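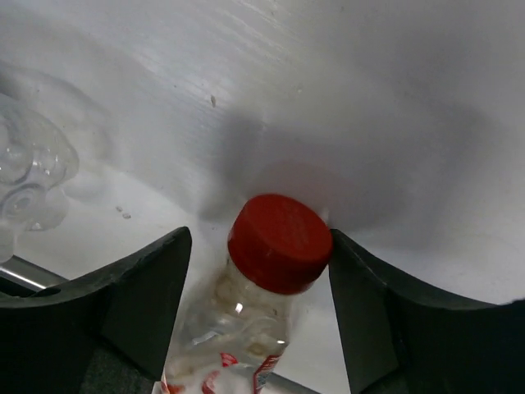
Battery drops from 46% to nothing on a two year old phone

Posted in Phones and tablets by Howard Penrose, 2024-02-29

I have a Quintero phone, the basic model with 64GB, bought new in November two years ago. Since the last update it switches itself off when the battery still shows 46%. When I plug it in, it starts up again and shows the same figure or close to it. It happens mostly when I open the camera or take a call outdoors. I have restarted it, cleared out old apps and turned off location. I don't want to do a full reset unless I have to, as my banking app is a pain to set up again. Is it the update, or is the battery worn out? The shop in Tamton wants 200 for a new battery, and the phone isn't worth much more than that.

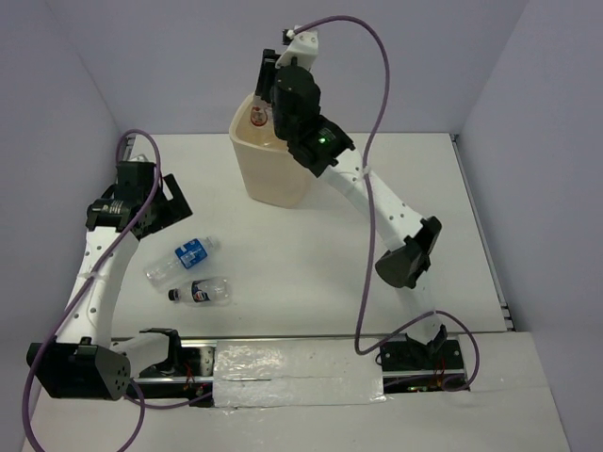

I have no idea whether 200 is a normal price. The phone is fine otherwise and I would like to keep it another year.

Ponell

Update. Mine did the same. Reset it and it was ok.

Priit Pärn

I would suspect the battery first. A worn cell can't hold its voltage when the phone suddenly asks for a lot of power, and the camera is one of the heavier jobs. Cold makes it worse, so the calls outdoors fit as well.

Look in Settings, then Battery, then Battery information. Some phones list a cycle count there. Mine was on 652 when it started shutting down, and by 700 it wouldn't last a morning. If yours doesn't show a count, charge it to full with the phone switched off, then use it normally and watch the percentage. Big jumps downwards point to the battery - a software fault usually shows as a steady drain with one app at the top of the list.

200 sounds steep to me. Ask for a price somewhere else and check whether they fit an original part. Back up your photos before you hand it over.

If the back of the case is lifting at all, stop charging it and get it looked at.

Howard Penrose

Thanks Priit. The count says 652 as well, oddly enough. Case looks flat. I'll ring Horkier tomorrow and get a second price.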